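About us

I'm Réka Hegyi, and with Norbert Vida I look after the sorting cell at Totero in Stekow. We set up arms, keep them running and mend them when they sulk. Mornings start with a look down at the slab before any bricks go out.
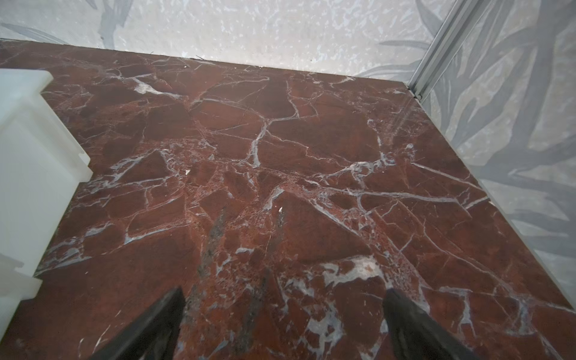
Fingers open over the bare marble

Next come the bricks, tipped out by hand – big chunky ones, easy on the fingertips. 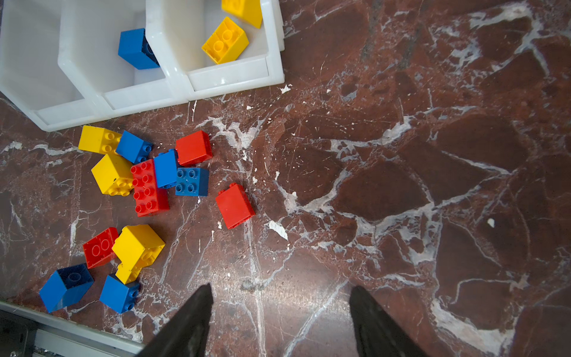

How often do you swap the fingertips?
Every 11 weeks, or sooner if Norbert spots a chip.

Any brick that keeps getting dropped means I redo the camera alignment, a fiddly job with 4 screws and plenty of tea! 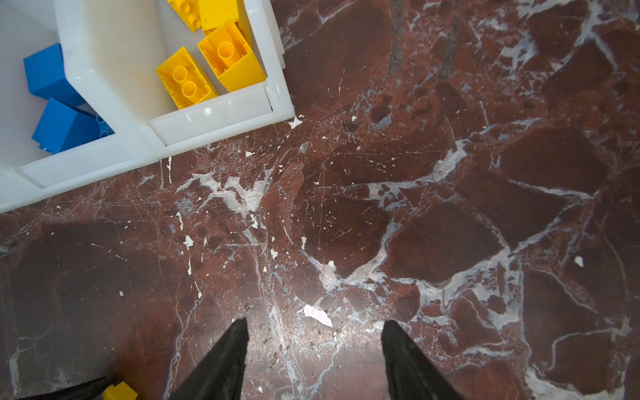
Blue and yellow, each in their own compartment

Wanpen Phetsri joined us in January and took over the two-arm work. She sets the safe gap between the grippers and checks it again after every repair.

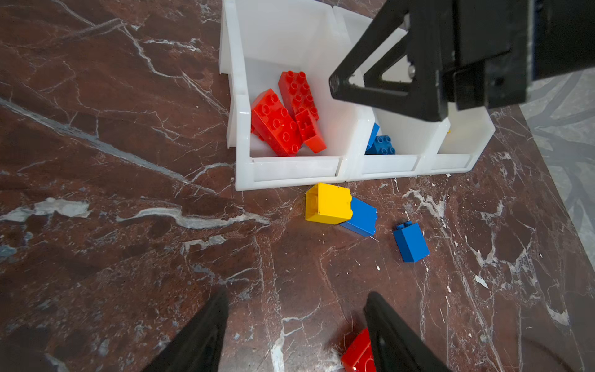
Two grippers at the bins, red bricks on the left

Visitors are welcome, just ring the bell at the side door.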